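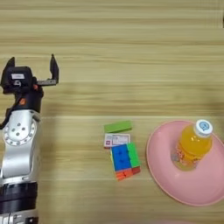
The two-finger gripper at the Nulten open house, with a bottle of orange-yellow liquid, a puzzle and a pink plate on the table.

So I finally made it out to Gullcombe in August for the open house, mostly because our packing room at Wodley needs an arm and I'm the one stuck with the spreadsheet. I went in planning to look at reach and payload. I came out with two pages on grippers!

A puzzle and a plastic bottle want very different grips, and our orders are just as mixed (we have 184 items on the shelf list). The spare fingers are priced separately -- so is the mount, so is the training day. I'd budgeted for none of that. The Dimaculangan stand next door quoted 27 weeks for delivery, which rules them out for the holidays.

Power was fine, they run on our regular 110 outlets. I still have to measure our bench, and I've asked Nulten for a 6-month rental price before we talk about buying.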